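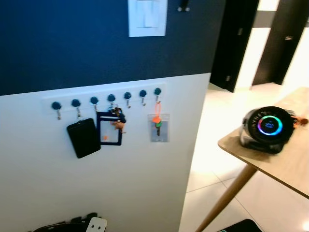
Fonts multiply when you aren't looking, and the free ones multiply fastest. Last June I opened the font menu to make a label for a jar of cornstarch and had to scroll past 64 kinds of brush script to reach anything my mother could read. That was the week I started keeping house in there. My rule for the label-making set is borrowed from a hook rack on a white wall, with seven blue knobs and a hook under each: once every hook has something on it, the next thing waits until something comes off. You may allow yourself more hooks. I would ask you to think about your past behavior first.

Before you delete anything

Make a folder somewhere outside the system font folder and call it Parked. Copy the font files there, then uninstall. A parked font takes up next to no space and stays out of every menu on the machine. If you want Tendcombe back for a birthday banner, it takes a minute to reinstall.

Leave the fonts that came with the computer alone. Some of them look like junk and have names like a filing cabinet, but menus and dialog boxes lean on them. I removed one in a tidy mood and spent the evening reading my calendar in little empty rectangles.

Close your word processor and drawing programs before you uninstall. Windows will tell you a font is in use, and it will not tell you by what.

Finding the ones you never use

Print a sample sheet. One line per font, same sentence, same size, on paper. On a screen everything looks like a possibility. On paper, by page three, you will be crossing things out with real pleasure. Use a sentence that contains what you print most. Mine is "Cinnamon, ground, 5 oz. – refill by spring," which is dull but has numbers, commas and a dash in it, and plenty of free fonts fall to pieces at the first comma.

Check the capitals too. Saltari is lovely in lowercase and turns "FLOUR" into something from a ransom note.

Look for duplicates. The same font often arrives twice, once as a .ttf and once as an .otf, and programs may pick whichever one they feel like. Keep one. I keep the .otf unless the cutting machine complains, and then I keep the .ttf and say nothing more about it.

Labels that can be read from a standing position

Pick a plain font for the word and, if you must, a fancy one for the border. Nobody has ever needed to admire the word "cumin."

For spice jars, 14 point bold is about right. For bins on a high shelf, go up until it looks silly on the screen, then go up once more.

Thin strokes vanish on a cheap label printer. Tjoa Light printed as a row of dots. Tjoa Bold was fine.

Leave a quarter inch of nothing on all sides. Label sheets drift as they feed, and the last row always drifts the most. Run one page on ordinary paper and hold it against the label sheet in front of a window before you use up the good stuff.

Matte labels take pencil, so the date can be written in by hand and rubbed out later.

When the file goes to someone else

Embed the fonts, or save as PDF. I once sent a potluck sign-up sheet set in Sutulon to three people, and it came up in three different fonts, one of which was mostly symbols. There was a lot of potato salad that year.

Keep the license text in the same folder as the font. Free for personal use usually stops being free when you sell the jam.

Once a year

Print the sample sheet again and compare it with the old one. Anything you crossed out twice can leave the Parked folder too. I did mine this morning and got rid of most of the brush scripts. I kept three. They were on sale.

Last updated July 23, 2018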